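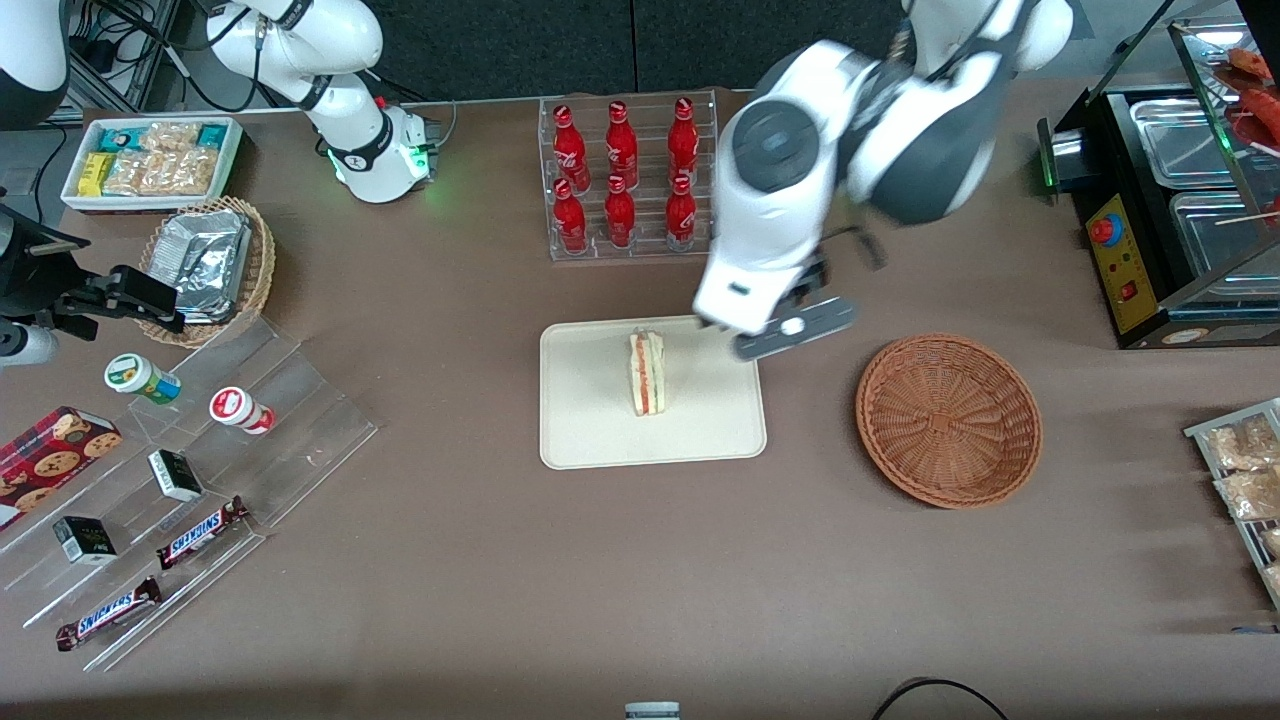

Part-time stock and counter assistant, Gullberg
Jan 9, 2021

Skisanell is looking for a part-time assistant for its shop in Gullberg. The shop sells groceries, newspapers, hot drinks and sandwiches, and handles parcels for collection. The post is permanent after a trial period of three months.

Hours
Eighteen hours a week over four days, mostly early shifts starting at 5.45 am. One weekend in three is worked, with days off in the following week. Extra hours are usually available in November and before the summer holidays. These are optional.

The work
You will take in the morning delivery, check it against the order sheet and put it out. Bread and milk go first, then chilled goods, then the rest. You will serve at the till, make coffee, hand over parcels and keep the shop floor and the back room clean. The range is about 2000 lines, and most of the shelves are filled by hand every day. Date checks on chilled food are done before opening and again at two o'clock.

Twice a year the whole shop is counted. This takes one evening until around eleven and is paid at the evening rate.

What we ask for
You must be at least 18, as the shop sells alcohol and tobacco. You should be able to lift crates of up to 15 kg and stand for most of a shift. Till experience is useful but we will train you on ours, which is a Grerkix system and takes a day or two to learn. You need enough written English to fill in the delivery log and leave a note for the next shift.

The first bus from the station does not reach us until 6.20, so you will need another way of getting in for the early start. There is covered space for bicycles in the yard and one staff parking place, shared between whoever is on shift.

What we offer
Pay is by the hour and goes up after the trial period. Hours before 6 am and after 8 pm are paid at a higher rate. You get a staff discount on everything except tobacco, stamps and gift cards, five weeks of paid holiday in proportion to your hours, and work shoes once a year. Breaks are paid on shifts of more than five hours.

How to apply
Send a short letter and a list of your previous jobs to the Skisanell staff office, or hand them in at the till in a sealed envelope marked 717. Please say which mornings you can work and when you could start. We don't need a photograph or certificates at this stage.

Applicants we would like to meet will be asked in for a talk of half an hour, followed by a paid trial shift. We reply to everyone, normally within two weeks. If you applied for the evening post at the Hegedűs Street shop, reference 963, you can ask us to move your application across and do not have to write a new one.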